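Trototbridge Holiday Cottages
Progress report to Desmet, second stage of funding
Period covered: to the end of November

1. Where we are

Both cottages covered by the grant, Surkby and the Lock House, are now open to guests. Surkby opened at the start of the period and the Lock House followed two months later. The delay at the Lock House was caused by the hot water system, which failed its first inspection and had to be replaced under warranty. There was no cost to the grant.

Between them the cottages took 196 guest nights in the period. Most were weekend stays. Midweek bookings are still thin and we deal with that in section 4.

2. Works completed

Surkby: kitchen refitted, bathroom retiled, new flyscreens on all windows, back steps rebuilt with a handrail on both sides. The driveway has been regraded, but the bottom end still holds water after heavy rain and the contractor is coming back to look at it.

Lock House: rewiring finished and certified, hot water replaced as above, ramp to the side door in place. The second bedroom is painted. The hallway is not, and guests have been told this when they book. We expect to do it in the quiet weeks after the school holidays.

The shared laundry is working. We bought a second-hand commercial dryer in place of the new one in the original budget and put the difference toward line shelters, as agreed with you by email.

3. Furnishing and guest supplies

Each cottage now has a full set of linen plus one spare set per bed. Towels are supplied, beach towels are not, and the booking page says so. Kitchens are stocked to the sleeping capacity of the cottage plus two. We have stopped supplying sharp knives in a block, as the blocks were hard to clean, and use a drawer tray.

The welcome supplies have been cut back to tea, coffee, sugar, milk, dishwashing tablets and a small soap for each basin. Guests were leaving most of the biscuits and jam. The saving is small but it also makes changeover quicker.

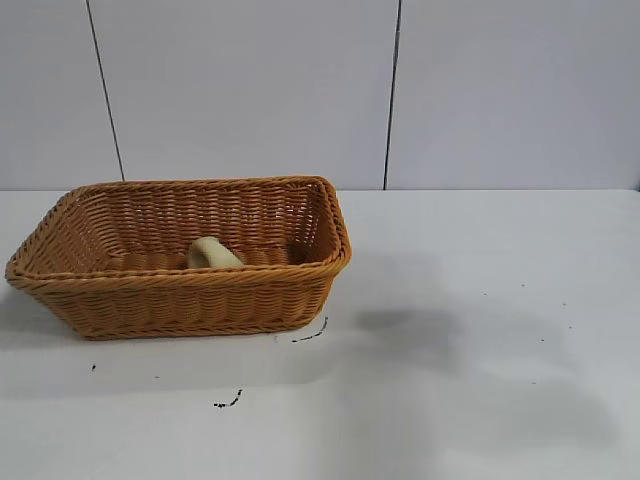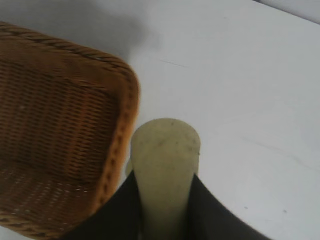
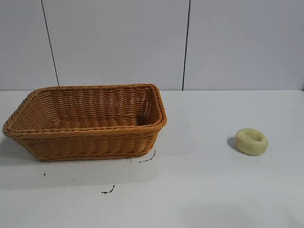
Changeover at each cottage takes 3 hours with two cleaners. We had planned on two hours. The extra time is mainly ovens and barbecues, and we have added a line to the house notes asking guests to wipe the barbecue plate while it is still warm. It is too early to say whether this helps. Check-in has been moved from 2 pm to 3 pm at both cottages to give the cleaners room, and there have been no complaints about the change.

4. Bookings

Bookings are taken through Truder and by phone. The phone accounts for more than we expected, particularly from older guests and from people bringing a dog. The calendar on Truder did not match our own for part of the period, and one family was double-booked. They were moved to the other cottage and given a refund of the first night. We now check both calendars every morning at 9 am.

To lift midweek stays we have done the following:

Dropped the minimum stay from three nights to two outside school holidays.
Set a lower midweek rate at Surkby, which we will extend to the Lock House if it works.
Written to walking and fishing clubs within half a day's drive.

Two clubs have replied and one has made a booking for autumn.

5. Guest feedback

Comments are mostly good. The beds, the quiet and the river access are mentioned most often. The complaints fall into a few groups: weak internet at the Lock House, not enough hooks in the bathrooms, and unclear directions for the last kilometre of road. Hooks have gone up. New directions have been written and tested by someone who had not been to the property before. The internet will need an outside aerial, and we have one quote so far.

6. Budget

Spending is within the approved total. The main variation is the aerial, which was not budgeted and is quoted at about $700 installed. We propose to pay for it from the unspent part of the signage line. Please let us know if you would prefer a formal variation request.

Cleaning wages are over for the period because of the longer changeovers. If the pattern holds we will need to raise the cleaning fee charged to guests, and we would rather do that before the winter rates are published.

7. Next period

Paint the Lock House hallway.
Fix drainage at the bottom of the Surkby driveway.
Install the aerial, subject to your reply.
Replace the temporary sign at the turnoff. The colour has been approved by the council and the wording has not.
Review the midweek rate.

Receipts and the electrical certificate for the Lock House are attached separately. The certificate for the ramp is still with the builder and will be sent on when we have it.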